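Workshop notebook / Golf / Putters and greens

29 Sep 2022

Second go at the Edthorpe putter on the indoor strip. The first go, in August, produced a lovely page of numbers and a putter that nobody at Oswood could hole a four-footer with, so we are starting again from the head.

Head as received: badly balanced, toe hangs like a sulking teenager. Ground a little off the heel side of the flange and added tungsten powder at the toe, which made it worse, then took the powder out and put it at the heel, which I should have done first and had in fact written down in August as the thing to do first. Must read own notebook.

Set the ramp at the same notch as before and rolled 200 balls at the line with the old face, then another 200 with the milled one. The milled face starts the ball straighter. It also comes up short, every time, by a bit more than I'd like. Gebretsadik will say that is the insert glue again. Gebretsadik said it was the insert glue when the roof leaked.

Strip itself is running slower than the club's greens. Brushed it both ways, no change. The left edge near the door has a lean I'd swear wasn't there in summer, so I've only counted balls rolled down the right-hand half. This throws out my best run of the day, naturally.

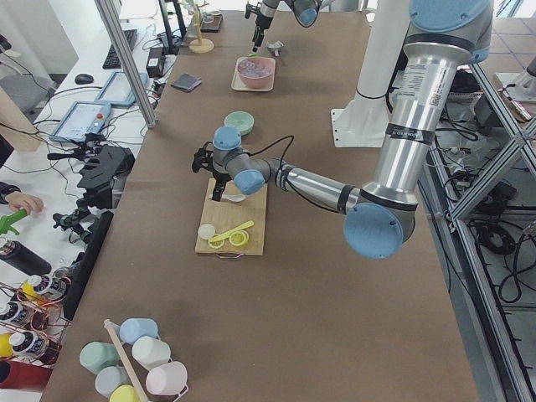
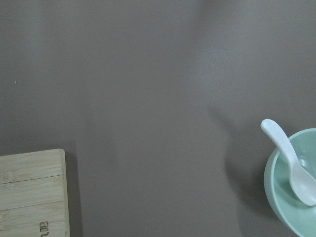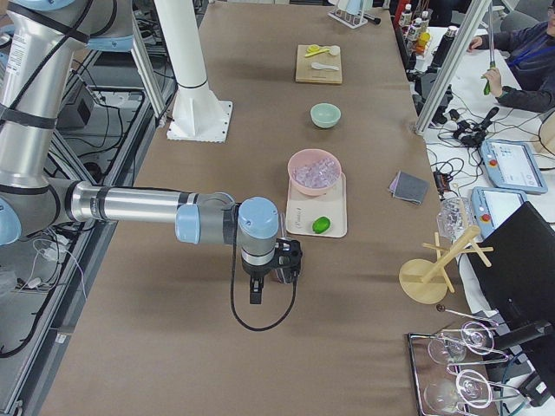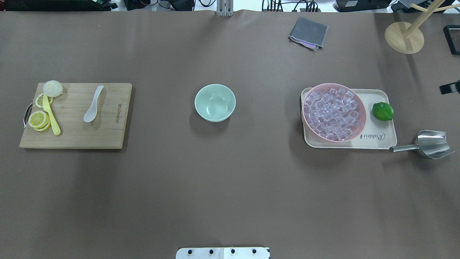

Fuad Mersha read the above over my shoulder and reckons I'm measuring the wrong thing altogether: a putter that comes up short by the same amount each time is a good putter with a timid owner, and the members will learn to hit it harder inside a week. He would also like it noted that he holed nine in a row with it after I'd gone for tea. Noted. No witnesses.

He does have half a point. Short and steady is easier to live with than long and wild, and the Kutel grip we tried on it makes everyone hit softer anyway, me included. Swapped it for the plain rubber one and got some of the distance back. Didn't log those rolls properly (pencil went down the cup), so they don't count.

Shaft: left at the length it came. Oswood want a shorter one for their juniors' day but they want it for nothing, so it can wait.

To do:
- reglue insert, thinner layer, clamp overnight
- shim the strip by the door
- 500 more with plain grip, same notch, and write them down this time
- ask Edthorpe whether the loft stamped on the sole is a measurement or a wish

Head weight before regluing, 224 on the small scales. The big scales disagree and I've stopped asking them.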